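The Grip That Would Not Let Go

Floltcombe's packing lab in Susunside had logged over 2,000 picks without a stoppage when, in October, pick 379 of the second run crushed a peach and the gripper stayed shut. The operator pressed stop. The arm halted, as designed, but the fingers held on for 13 minutes, until a technician cut power to the wrist.

Marlene Reinholz, who ran the review, found no broken part. The stop button froze the arm's joints, but the gripper ran on its own controller, made by Keletti, and that controller had never been told about the button. It kept doing the last thing it was asked to do, which was squeeze.
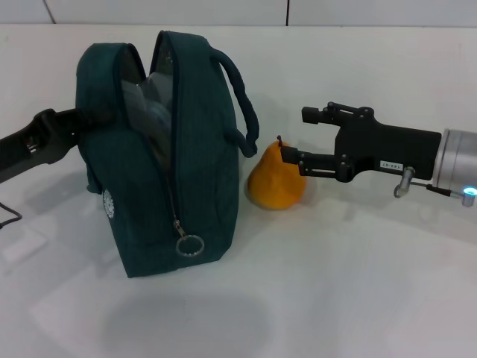 Soft goods were where the fault mattered most to the lab. A fabric bag gives under pressure, and the force reading rises so slowly that a jammed grip can pass for a good one. Fruit is less forgiving. With a pear standing beside the handle of a soft, unzipped bag, and a finger open close to its stem, a few extra newtons can spoil the item. A hand in the same spot would be a much more serious matter, and the review treated it that way.

The first fix failed. Reinholz's team had the arm software send an open command whenever the button was pressed. In tests, the message was lost 2 times when the network was busy.

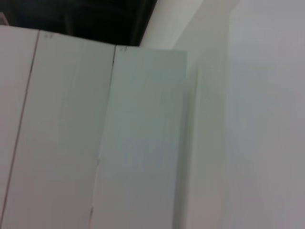
The second fix was a wire. Eshun, the contractor that maintains the cells, ran the stop circuit straight to both grippers, so that pressing the button now removes drive force from the fingers with no software involved. A held item may drop. Reinholz accepted that.

The lab cleared the change on 4 Apr 2023. Operators now test the button with the fingers closed on a foam block at the start of each shift, and they write the release time in the cell log.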